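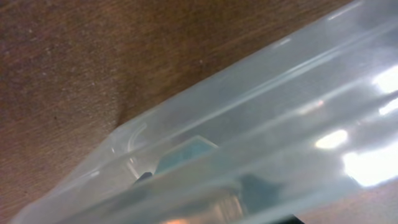 Wrist view, close to the bin. Glare on the ribbed plastic.

Ticket 211: Wrist camera loses the bin edge (Demchenko open day demo)
Opened by: Uliana Stasiv
Assigned to: Jhair Grajales
Status: open

Problem
During the visit of the Drurkent group, the arm stopped several times above the clear bin and asked for operator help. The log says "container edge not found". The task is the small medicine sorting, same as we showed at Minatov, and there I did not have this error. The release on both arms is the same, I checked it twice.
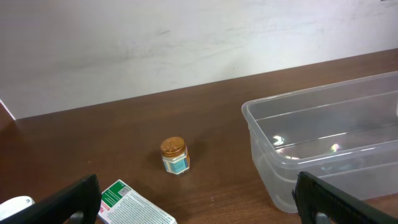 Wrist view with the fingers open: jar, flat package, bin on the right.

What I tried
1. Restart of the camera service. The error came back after 18 minutes.
2. New calibration of the wrist camera. The result was good, but it did not change the error.
3. Lower exposure, by five steps. It is better near the wall, but the jar lid is still very bright for the detector.
4. Edge threshold from the Osora settings file. With this the arm finds the bin more often, but it also takes the reflections for an edge.

I could not switch off the ceiling lights, as the visitors were in the same room. They were patient and asked many questions, mostly about what the arm does when it is not sure. So the stops were useful for the talk, but I would like to have fewer of them.

Reply from Jhair Grajales, Dec 22, 2019
Thank you for the clear notes. I looked through 287 saved wrist pictures and almost all the bad ones have strong light on the bin wall. Please put the threshold back to the old value. Can you also send me the head camera recording of the same run? 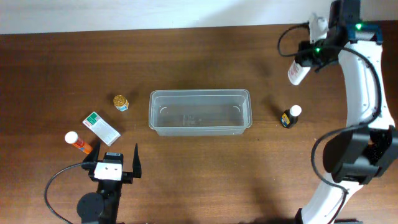
Reply from Uliana Stasiv
The threshold is back and the recording is in the ticket folder. I have one question more. Is it possible to take the bin position from the head camera and use the wrist camera only for the last part of the move? If yes, I can test it before the next visit. I need one free morning for it and somebody who can watch the stop button.

Reply from Jhair Grajales
Yes, it is possible. I will send you the settings tomorrow. Please leave the ticket open until your test is done.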